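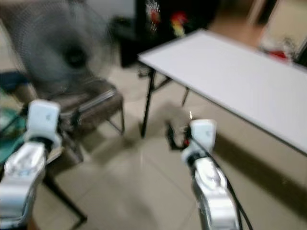
Figure 5. Indoor room with beige tiled floor.

5. Preparing a Tiled Floor for the Mastport Room Divider

5.1 Clear the floor along the full length of the divider track. Move furniture and stored items at least 20 inches from the track line.

5.2 Sweep the tile, then wipe it with a damp cloth. Do not use wax or oil soap. Let the floor dry fully.

5.3 Mark the track line with masking tape. Where possible, run the line through the middle of the tiles and keep it off the grout joints.

NOTE: Adhesive pads placed over grout hold poorly. If a pad must cross a joint, use the wide pads from bag C.

5.4 Peel the backing from each pad and press the pad down firmly for 5 seconds.

5.5 Lower the track onto the pads. Check it with a level before applying weight.

CAUTION: Do not drill into tile over a heated floor. Use adhesive pads only.

5.6 Wait overnight before hanging the panels. Room temperature must stay at or below 73 °F during this time.

5.7 Fit the end caps. If a cap does not seat, remove it, turn it over and try again.

For panel installation, go to Section 6.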